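FOR IMMEDIATE RELEASE
April 3, 2024

Fokham's clothes swap and repair days return for a second year, with a bigger hall and a children's rail

Clothes that have been sitting at the back of the wardrobe will get another outing this spring as the Fokham Swap and Mend days come back to the town, run by the local reuse group Fosia. Doors open at the Ramasamy Hall on four Saturdays between now and the summer holidays, and everybody is welcome, whether they arrive with a suitcase of jumpers or a single sock with a hole in it.

The first series began last November in the back room of the library, and it was a squeeze from the first morning. By the end of the run 208 people had come through the door and 800 pieces of clothing had gone home with someone new. Coats were the big success (it was a cold month!), followed by school trousers, knitwear and a surprising number of waistcoats. We were delighted, and also rather short of hangers.

How the swap works

Bring clean clothes that you would be happy to pass on to a friend. Hand them in at the table by the entrance and you will get one token for each item we can put out on the rails. A token buys any other item, so a cotton shirt is worth the same as a winter coat. We talked for a long time about having different values for different things and decided that life is too short. Tokens left over at the end of the day can be kept for the next date or dropped in the jar, where anyone who has come without clothes to swap can help themselves.

We can take adults' and children's clothes, scarves, hats, belts and bags. Shoes are fine if there is plenty of wear left in them. Please leave underwear, swimwear, pillows and duvets at home, as we have no room to deal with them. Anything with a missing button or a sticky zip is very welcome, but do tell us at the table so it can go over to the menders.

The children's rail is new this year and we are really excited about it. Parents told us last time that they had spent most of the morning digging through adult sizes to find one pair of dungarees, so everything up to age 12 will now have its own corner, sorted by size, with a rug and a box of books beside it.

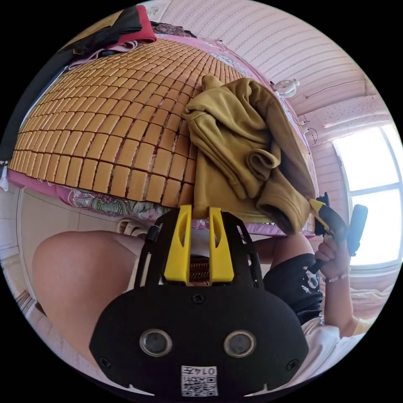
The mending tables were the part that took us most by surprise last year. We had set out two sewing machines and a tin of buttons, expecting a quiet trickle, and there was a queue before the kettle had boiled. This time there will be 3 machines, a separate table for hand sewing and darning, and an ironing board that does not wobble. Our menders can show you how to take up a hem, patch a knee, replace elastic or rescue a cuff that has started to fray. They will sit with you while you do it - the idea is that you go home knowing how, and next time you can do it on the sofa with the radio on.

Short lessons will run through the day as well. The morning one covers basic stitches and sewing on a button that stays put. After lunch there is darning, using thick wool and a wooden mushroom so that beginners can see what the needle is doing. No booking is needed for either, though seats are limited and the darning lesson did fill up quickly in the library. All needles, threads and scraps of fabric are provided.

A bigger home

Moving to the Ramasamy Hall gives us room for proper changing cubicles, two long mirrors and a tea counter. The hall is step-free from the car park, and there is an accessible toilet next to the kitchen. The first hour of each swap day will be a quieter one, with no music and fewer people on the floor at a time, for anyone who finds a crowded room hard going.

We are grateful to Cistance, the fabric shop on the corner of the market square, which has given us offcuts, bias binding and two large boxes of zips in every colour. The shop will also take in clothes for the swap during its normal opening hours in the week before each date, which should be a great help to people who work on Saturdays. Tokens for clothes left there will be waiting at the hall under your name, or can be collected by a friend.

Whatever is left on the rails at closing time gets sorted the same afternoon. Good items are kept for the next swap, and worn-out cotton is cut up for cleaning cloths or used for practice at the mending tables. Last year's odds and ends also became a very long string of bunting, which will be hanging over the tea counter.

Lend a hand

Extra help would be lovely, especially with setting up the rails first thing and sorting in the afternoon. You don't need to be able to sew. If you can hang a coat, pour a cup of tea or tell a size 10 from a size 16, we would love to have you for an hour or two, and lunch is on us. We are also looking for spare coat hangers (plastic or wooden, please, as the wire ones tangle), a full-size clothes rail and any working sewing machine that needs a new home.

Entry is free on all four dates. Hot drinks and cake will be on sale, with the money going towards the hire of the hall. Posters with the dates and opening times are up at the library, the hall and Cistance.

ENDS

Notes to editors

Fosia is a reuse group based in Fokham. It runs clothes swaps and mending sessions for people in the town and nearby villages.

Reporters and photographers are welcome at any of the swap days. Please speak to the team at the entrance table on arrival, and ask before photographing visitors or their children.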